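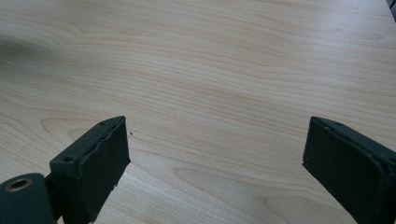
precinct_math
The Girbridge council recount is set for March and the margin in Ward 7 is still 15 votes. The machine count and the first hand tally differ by 2 ballots. My question is about procedure for sorting the paper. The county guide says ballots are to be stacked face up on a "plain, contrasting surface." Tables with a pale top and wavy tan grain like this one are what I have to work with, and the ballot stock is cream. Does anyone know if the clerk can require a dark cover sheet, or is that left to each counting team?

oldrollcall
The guide leaves it to the presiding clerk. Section 3 covers the room, the seating and the surface. In Beltthorpe the clerk ordered dark paper taken off the tables last cycle, on the theory that a ballot could slide under it. You should ask in writing before the recount opens.

salehi_ward
Section 3 covers the room and the seating. The surface language is in the appendix, and the appendix is advisory. A clerk can recommend a cover but can't stop a count over it.

oldrollcall
The appendix is adopted by reference in the first paragraph of the section. That makes it binding as far as I can tell. 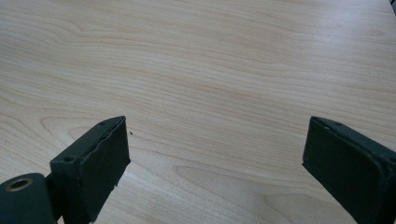

precinct_math
To go on with the second part of my question: the 2 missing ballots. The machine total is the higher one. Both are listed as cast in the poll book, so I don't think it is a sign-in error. The Westetti scanner log shows a jam late in the day and a restart. If a ballot was read before the jam and fed again after it, the machine total would be high by one for each.

tabulate_this
A double read is possible but the log should show it. Look for two entries with the same ballot image. If your county doesn't save images, compare the scanner's public counter with the number of voters checked in. If the counter is over by 2, it was the jam.

precinct_math
Counter and poll book match.

tabulate_this
Then it wasn't a double read. You are short 2 pieces of paper in the hand tally. Check the write-in envelope and the bin for damaged ballots.

salehi_ward
Or the tally sheets were added wrong. Add the columns again before anyone opens a bin. With a margin of 15 it doesn't change the seat either way.

oldrollcall
It doesn't change the seat, but it does change whether the canvass can be certified. An unexplained difference has to be noted on the form.

precinct_math
Request sent to the clerk on Feb 8, 2023, covering the cover sheets and the write-in envelope. I will post the reply when I have it.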